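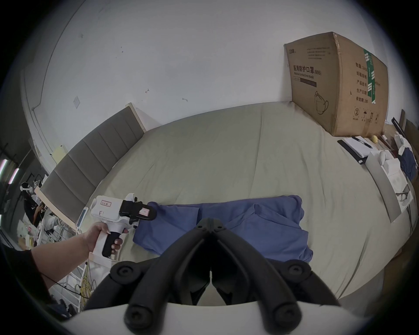

Folding at Stindby

Open day, July 3, 2021. I got to Stindby late, missed the welcome talk, missed the coffee as well. Kodikara has the upstairs floor and had let in 100 visitors, in small groups, shoes wiped, phones on silent.

What they do up there is housework, over and over. The plan is a machine that can tidy a bedroom, called Dureo, and before it tidies anything it needs people to show it how. So: a bed, a blue top, a pair of grippers with handles you squeeze. You hold one in each hand and fold the thing as best you can. Then you mess it up and start again.

Simone Quintana runs the sessions. Quick talker, sleeves pushed up. "Everyone goes in too fast," she told our group. "They fold like they're at home. You've got no fingertips now. Slow down." She wants 3,000 folds by the end of August and had 650 in the bag the morning we came. Someone asked if that was behind schedule. She said yes, a bit.

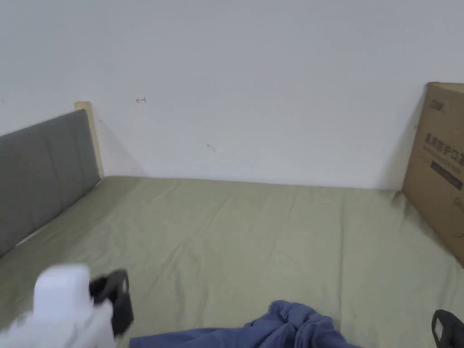

The hard part is the pick-up. Cloth on cloth, and the jaws want to take the sheet along with the sleeve. Simone's trick is to come in low from the side and pinch a crease that's already standing up. I had two goes. First one I got hold of the sheet and dragged half the bed with me. Second was better, sort of a parcel. A boy of maybe ten did it neater than me and his mum made sure I knew.

Gudrun Nygård, who came over from the Kastthorpe office for the day, took the questions afterwards. Would it do fitted sheets? Not yet. Would it do socks? Long sigh. When can we buy one? She wouldn't give a year and I liked her for that. A retired nurse near the back wanted to know wether it could change a bed with somebody still in it, and that got the longest answer of the afternoon, most of it about safety and how much testing is left to do. Years of it, by the sound of things.

Creased folds count too, by the way. Simone keeps the bad ones. Mine are in there somwhere, both of them.

Next open day is at Kastthorpe, date to come. Booking needed, stairs only, parking is poor.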